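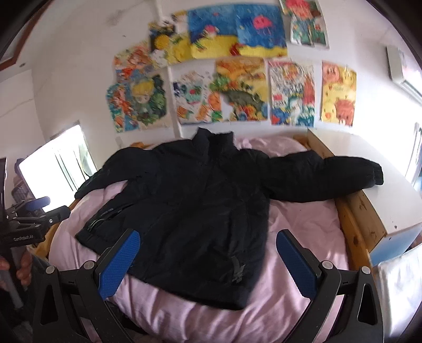

A padded jacket with a ribbed cuff and a zippered pocket.

Fill power is the wrong number to print on the label

Every autumn I am asked which padded jacket to buy, and every autumn the person asking has already narrowed it down by fill power. They have a 650 and an 850 open in two browser tabs and want me to confirm that the 850 is warmer. I can't, and neither can the shop. The figure on the sleeve does not measure the thing they want to know.

Fill power is a volume. A fixed mass of down is conditioned, put in a cylinder and loaded with a light plate, and the height at which it settles is converted into cubic inches per ounce. A result of 850 means that one ounce of that down took up 850 cubic inches in that cylinder under that plate. It is a useful test for somebody buying down by the sack. It says nothing about how many ounces ended up in the garment, how they were divided between the chambers, or what the shell does to them once they are in.

Warmth in a still garment comes mostly from trapped air, and the amount of trapped air depends on thickness. Thickness depends on fill power multiplied by fill weight, limited by the volume of the chambers. Leave out the second term and the first is close to useless. A light jacket with a small amount of 850 down will be colder than a plain one with twice the weight of 600, and the cheaper jacket will usually survive the winter in better condition as well.

I worked for some years in the sample room at Cellelberg, where we cut and filled outerwear for other people's labels. The specification sheets that came to us always had fill power on the first line. Fill weight was further down, given as a total for a size medium, and was often the line that changed between the first sample and the order. Sándor Simon, who ran the filling station, kept the superseded sheets in a drawer. I remember one style that went from a generous fill to a thin one over two seasons with the same fill power, the same name and the same retail price. The swing tag did not need to be reprinted.

There is a reply to this which I have heard from buyers more than once. It goes: customers understand one number, and if you give them two they will understand neither. I don't accept it. People buy paint by litres and by coverage. They buy duvets by tog, and the tog is a measured resistance to heat flow, tested on the filled article. A duvet is a simpler object than a jacket, but if the bedding trade can test the finished thing, the coat trade can at least weigh what it puts inside.

The label I would like to see has the following on it.

Fill weight in grams, for the size in your hand. A total for size medium is of no help to somebody who wears an extra large, and in some ranges the weight is barely graded between sizes, so the larger jackets are thinner.

Fill power, with the test method named. Results differ according to how the sample was conditioned, and a figure obtained by steaming should not be set beside one obtained without it as if they were the same.

Thickness at the chest and at the upper arm, in millimetres, measured flat and uncompressed after a stated rest. This is the cheapest of the three to obtain and by some distance the most honest. It applies equally to down and to synthetic wadding, which at present cannot be compared on any shop label I know of.

Chukwuemeka Abubakar, who taught textile testing when I was a student and with whom I have argued about this ever since, thinks the thickness figure is a mistake. His objection is that thickness in the middle of a chamber ignores the seams, and that a stitched-through jacket loses a good part of its heat along the stitching lines. He would have every style tested on a heated manikin. He is right about the physics. A manikin test is also slow and costly, small makers would be priced out of it, and the large ones would test the best-performing style in the range and let the customer infer the rest. I would take a crude figure on every jacket over a good figure on a few. 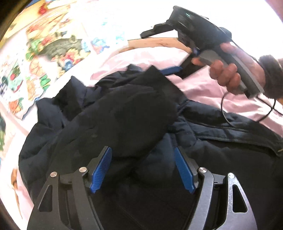
Dark clothing in a pile on a pale pink cloth.

Measuring thickness at home is not difficult, and I would encourage anyone who has kept a jacket for several winters to try it. Lay it on a firm surface, shake it, leave it overnight, and lower a stiff card on to the chest until it just rests. Measure to the card at each corner, take the mean, and halve it for the two layers. Write the result on the care label in laundry pen. Do it again the following August, before the jacket is wanted. The loss between one reading and the next will tell you more about how you store and wash it than any advice on a tag.

My own reading for a jacket bought under the Skistska name was 34 millimetres when new. I have not been kind to it. It spent most of one year at the bottom of a wardrobe under a suitcase, and the loft at the shoulders has never quite come back, though tumbling it on low with a couple of tennis balls helped. The fill power, as printed, remains what it was on the day I bought it.

That is really my complaint. Fill power as now used describes an ingredient before assembly. It cannot register bad quilting, mean filling, a heavy face fabric that presses the down flat, or a design that puts the insulation at the hem and starves the shoulders. All of those are decisions made by the people selling the jacket, and all of them are hidden behind a figure supplied by the people selling the down.

The trade bodies could settle a weight declaration within a season if they wished, as the sheets already exist and the scales are already on the bench. Until they do, ask the shop for the fill weight in your size. If the assistant cannot find it, write to the maker. I wrote to three last winter. Ekpo replied the same week with a full table by size, Grikudari sent me a discount code, and I am still waiting for the third.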